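Lallora two-arm folding station

The Lallora is a bench-mounted pair of arms with two-finger grippers, sold by Clavby for small laundries, care homes and anyone testing whether household chores can be handed to a machine yet. Our answer so far is some of them, slowly. Hand towels, flannels and mitts are within reach. Fitted sheets are not.

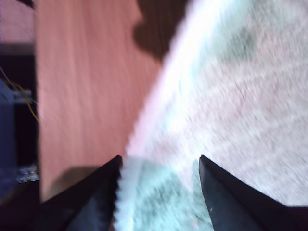

Hatsue Higuchi asked whether it is quicker than a person, and on towels it isn't. Reckon on some 80 seconds an item once the settings are right – a practised hand takes 14.

Soft cloth is the hard part. Thick pile hides the edge, and a piped or corded border is easier to find than a plain hem. We suggest starting with bordered items and moving on from there. 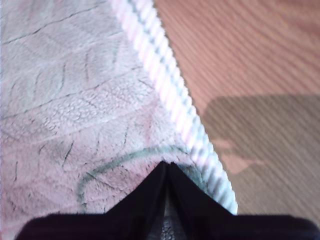

One reader wrote in to say that a machine that folds but can't empty the dryer only does half the job. We agree. Sorting and loading are not offered on this model, and there is no date for them.

The arms clamp to an ordinary desk or worktop. Leave the folding area clear and keep loose cables to the back. 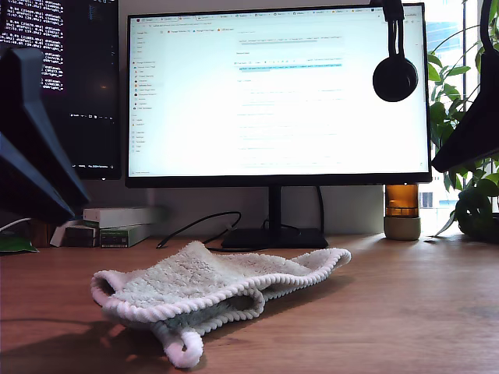

Washcloth mitt, white, with piped edge and hanging loop

Mitts need their own setting, as the two layers tend to slide apart. Choose it from the menu before you start.

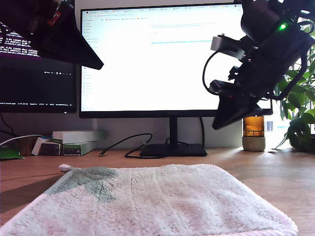 The price is £1269 per arm, with a spare set of fingertips included. Delivery from our Drosthorpe depot is free on orders of two arms or more. The Hamdan floor stand is sold separately and holds up to 100 kg. Orders placed now ship in January.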